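Let the robotics club be slow

Every spring our college asks its clubs what they have to show for the year. The debating society has a cup. The robotics club, where I help out on a Wednesday evening, has a two-armed robot that can sometimes move a small wooden block from one part of a table to another. I have been asked more than once whether that is a good return on 595 pounds of club money, and I think it is.

Most people's idea of a student robotics club comes from competitions. A wheeled machine races round a course, somebody wins, and there is a photograph for the website. We used to enter one called the Bramine, and I have nothing against it. The trouble was that for most of the year two students built and drove the thing and the rest watched. When the rules changed we spent the autumn rebuilding the same chassis and learning very little.

So the club voted to stop, and took up a project it named Flonderora. The aim is dull on paper: two arms, two hands, one table, and a set of small jobs to be done with them. There is no course and no clock. The students write down what they tried, and the next group reads it before they start.
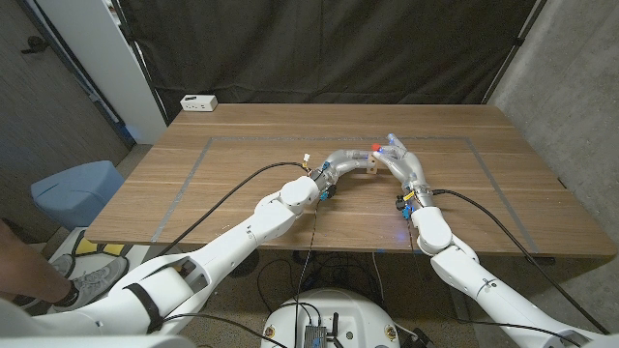 The arms over the table, with the block between the two hands.

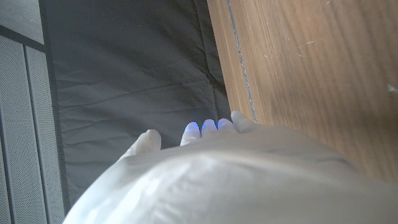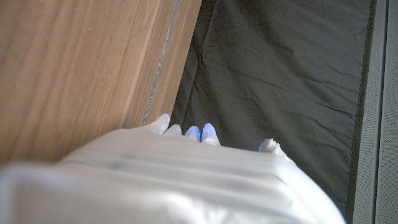
What I like about this way of working is that everyone has something to do. Cables need routing so they don't catch. Someone has to keep the log, and someone has to argue about whether a grasp that holds for two seconds counts as a grasp. A first-year who had never written a line of code spent a month on nothing but finger positions and now knows more about them than I do.

The log for this year has 97 entries. A good many of them end with the word 'dropped'. I have heard that used as a complaint, and I don't accept it. A student who has written down why a block was dropped, and then been proved wrong the week after, has learned something they can take into any workshop or lab.

There are fair points on the other side. Slow projects lose people. Some of our members left for the Erka league, which has matches and travel, and I can't blame them – an evening spent on one finger joint is a long evening. It is also harder to explain to parents at the open day in May.

My answer is that a college can afford both. Let the Erka team have its matches, and leave the other group its table and its hours. We have asked to keep the room for another year and are waiting to hear.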